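Call for participants: people who fold, sort and make beds for a living
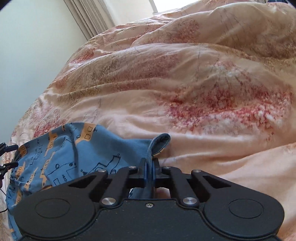 Two-jaw gripper holding a fold of printed blue cloth over a patterned bedspread.

Murkton is looking for laundry and housekeeping staff to take part in a study of what happens to their jobs when grippers come in. You need to have worked in a hotel, care home or commercial laundry where part of the folding has been handed to a machine, or where managers have said it will be.

We have read the brochures. They promise that staff will be "freed up for more rewarding work". We would like to hear what that work was, who got it and whether it paid any better. If your day now consists of straightening the garments the machine gives up on, we want to hear about that too. So far most of the figures on time saved have come from the people selling the equipment, and we don't put much weight on them.

What you would do:
One interview of 60 minutes, in person or by phone. Keep a short diary over five shifts, noting when you had to step in and what for. Shirts, fitted sheets and anything with a slippery lining are of special interest.

What you get:
100 pounds for the interview and a further 300 when the diary comes back. Travel is paid on top. Agency and part-time staff get the same as everyone else.

What your employer gets:
Nothing with your name on it. We do not share diaries or recordings with managers or suppliers. Plurent and Stodolell have both asked to see the findings early and will get them when you do.

You don't need to be for or against the machines. Supervisors may apply but will be interviewed separately from their teams.

To apply, write a few lines about your job to Milan Van Hecke at the Murkton office, quoting reference 251. Evening calls can be arranged on Thursday. Interviews start in May.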